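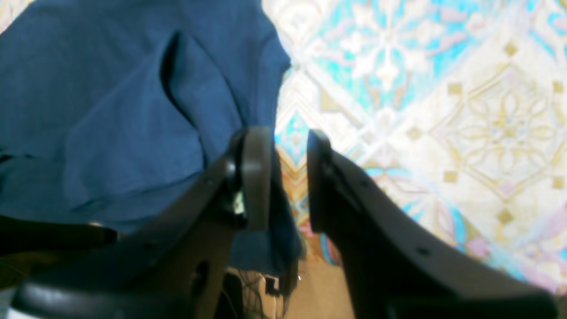
Fuston activities data, README. Covers club sign-ups, homecoming and prom tickets, service hours for grades 9 to 12 at Fuston High. Two tables, signups and hours, and they are not joined. Think of them like the two gray fingertips up top: facing each other, lined up, a narrow gap between. Closing the gap is your job, join on student_key. Don't join on name, we took names out anyway.

Last updated 2019-09-14. Supersedes the July version, please delete your copy of that one.

What's in the folder

signups.csv: one row per student per activity. 1,000 rows
hours.csv: one row per service entry, as turned in by the student
codes.csv: activity codes, what they stand for, which years they were in use
notes.txt: Efren Galang's cleanup notes, messy but read them before asking

Columns, signups

student_key: random, same in both tables
grade: 9 to 12, grade at time of sign up. Not updated if a kid gets held back or moved up midyear
activity: code, see codes.csv
term: F or S
status: active, dropped, waitlist. Blank means the sponsor never turned in a roster. Blank is not the same as dropped!!

Columns, hours

student_key
entry_date: date student wrote on the form, not the date it came in
hours: decimal. Quarter hours got rounded up before the July version, now left alone
site: Altden, Tollen, campus, other
approved: Y, N, blank 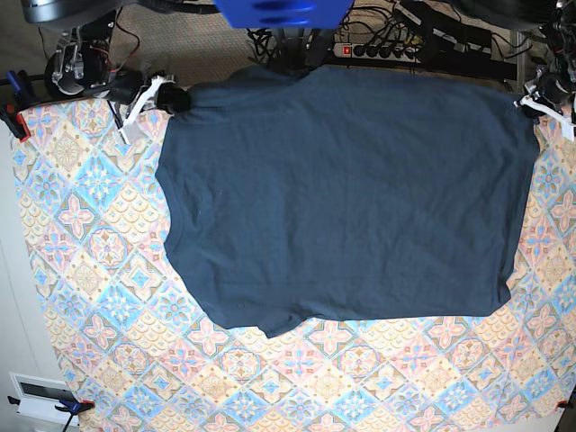
Dark blue T-shirt spread flat, grippers at the top corners.

How it was collected

Paper forms mostly. Sign-ups happen at the activities fair in the gym, then a second round in homeroom for whoever was out. Forms typed in by the front office, spot checked by Efren Fajardo. Tickets came out of the Sison export, which has its own date format, we converted to match. Service hours are self report with a signature from the site. Tollen signs in batches so a lot of thier entries carry the same approval date, that's expected.

Known problems

Band and color guard share a code in the fall. Split in spring. If you need fall guard only you can't get it from this.
127 rows in hours have no site. Left them in as blank.
Early college students go to the other campus in the afternoon and get undercounted in anything that meets after school. Do not use this to say they don't participate.
Prom tickets are per ticket and not per student, guests from other schools are in there with a blank key.
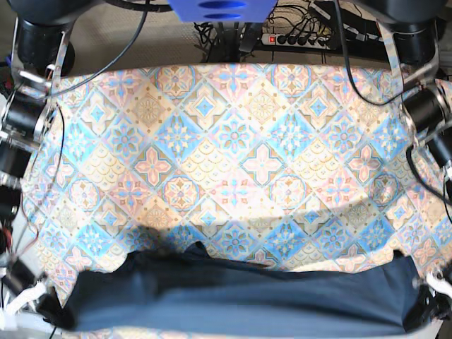 OK to use for

Planning the activity calendar, sponsor assignments, bus requests, totals by grade for the board packet. Also fine for the stats class as long as they use the version without entry_date.

Not OK for

Anything about one student. Discipline, eligibility, scholarship letters. The 40 hour graduation requirement gets checked by counseling off the original forms, these numbers will not match and should not be quoted to parents.
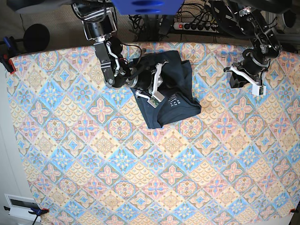
Navy T-shirt, partly folded, on the clamped-down tablecloth.

Privacy

No names, birthdays, addresses, lunch status. Small clubs are still a risk, so if a group comes out under ten students fold it into "other" before you share a table. Key file stays in the counseling office.

Changes since July

fixed duplicate key club rows
added waitlist status
homecoming tickets now seperate from prom
dropped the sponsor comments column

To do

guard/band split for fall
ask Altden for their sign-in sheets
data dictionary for the Sison fields, Galang has a draft

Questions: Efren Galang for the files, Efren Fajardo for the forms. Say which Efren in the subject line.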